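Mornura cell back in service after gripper and simulation rework

Plustasbridge, April 2023

The small-parts handling cell at Mornura's Plustasbridge plant has returned to its normal schedule after a maintenance program covering the gripper, the wrist and the simulated copy of the cell used to check new programs before they are loaded.

The cell consists of one six-axis arm, a two-finger parallel gripper, a fixed work surface and an outfeed chute. It picks moulded and machined parts, turns them where needed and places them for inspection. Most of the parts are hollow and have thin walls, so grip force and finger alignment have to be held within a narrow band.

Tamsin Gilchrist, maintenance lead at the plant, said the work was planned in February after operators logged a growing number of re-grips. The arm would close on a part, the width reading would fall outside its window, and the program would open the fingers and try again. The cell kept running, but each retry added time to the cycle.

"We had 82 re-grips in one week, where we would normally expect a handful," Gilchrist said. "The arm was fine. The position data was fine. The fingers were closing slightly off centre."

The gripper was removed and stripped on the bench. Damilola Ogundipe, the technician who did the work, found play in one of the two linear guides and uneven wear on the fingertip pads. The worn guide let one finger lag behind the other on closing, which pushed the part sideways before both pads made contact. On a heavy part this makes little difference. On a light cylinder it is enough to tip the part.

Both guides were replaced as a pair, along with the pads and their screws. The guide rails were cleaned and greased, and the drive screw was checked for backlash and left in place. Ogundipe then set the closing position with a ground steel gauge pin held in a fixture under the tool. The fingers were closed on the pin at low force and the gap on each side measured with a feeler gauge. The adjustment took three passes.

Grip force was reset afterwards. The earlier value had been raised in small steps over several months to cover for the wear, and had reached 163 newtons by the time the gripper came off. It has been brought back down to the commissioning value, and the setting is now locked at the pendant. Operators can still change the approach speed and the retry limit.

The second part of the job concerned the simulated cell. Mornura has used a rendered model of the cell for two years to test pick positions, finger clearance and the camera view from the wrist. The model is maintained by Madigan, the integrator that supplied the cell, and runs on a workstation in the plant's controls office.

Li-hua Yip, the controls engineer at Madigan responsible for the model, said it had drifted away from the hardware. The finger geometry was from the first set of fingers, which were replaced in the cell's first year with a slightly narrower design. The wrist camera offset had also been entered before the camera bracket was changed.

"A program could pass in the model and then touch the side of a part on the floor," Yip said. "The error was small, but it was always in the same direction, and the program writers had started adding their own corrections by hand."

Yip re-entered the finger geometry from the current drawings and measured the camera bracket again on the arm. The tool centre point was taught on the real gripper by the four-point method and copied into the model. The hand corrections were then removed from the programs one at a time, and each program was run in simulation and at reduced speed on the cell before release.

The simulated tests now vary the colour, grain and gloss of the work surface between runs. The real surface is plain, but the vision program had been tuned on a single background and was sensitive to reflections near the part. According to Yip, the varied surfaces are meant to expose that sensitivity before a program reaches the floor.

Acceptance was by a continuous run of 1073 picks using a mixed batch of parts. The run was completed with two re-grips, both on the same part type, and no drops. Rajkumari Mathur, who manages quality at the plant, signed off the cell for production the following morning.

A revised service schedule has been posted at the cell. Pads are to be inspected at the start of each shift and changed when the wear line is no longer visible. The guides will be checked for play with a dial indicator every 300 operating hours. The closing position is to be checked on the gauge pin after any collision, any finger change and any removal of the tool from the wrist.

The schedule also covers the model. Any change to the fingers, the camera bracket or the work surface height now has to be entered in a shared change sheet, and new programs will not be released from simulation until the open entries on the sheet have been cleared.

Apolinar Medrano, production manager, said the plant's second cell would get the same treatment. That cell uses an identical gripper and has done fewer hours, but it has never had its closing position checked on a pin. Replacement guides are on order from Brident and the work will be done during a planned stop so that both cells are not down together.

The old guides have been kept for measurement. Gilchrist said the plant wanted to know if the wear came from dust getting past the wiper seals or from the higher grip force, and that the service interval could be changed depending on the result.

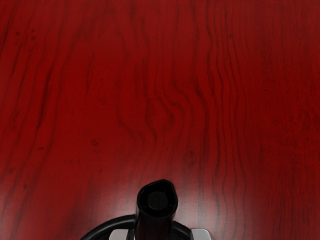

Does the closing position need to be checked again when only the fingertip pads are changed?

Under the new schedule a pad change alone does not call for the gauge pin check, as long as the fingers stay on the gripper and the tool stays on the wrist. If a finger is taken off to reach the pad screws, the check has to be done before the cell is restarted.

Shares: 14
Comments: 3

Related items
Madigan opens parts counter in Plustasbridge
Wiper seals on linear guides: when to replace them
Mornura adds second inspection station
Setting a tool centre point by the four-point method
Brident extends lead times on small guide rails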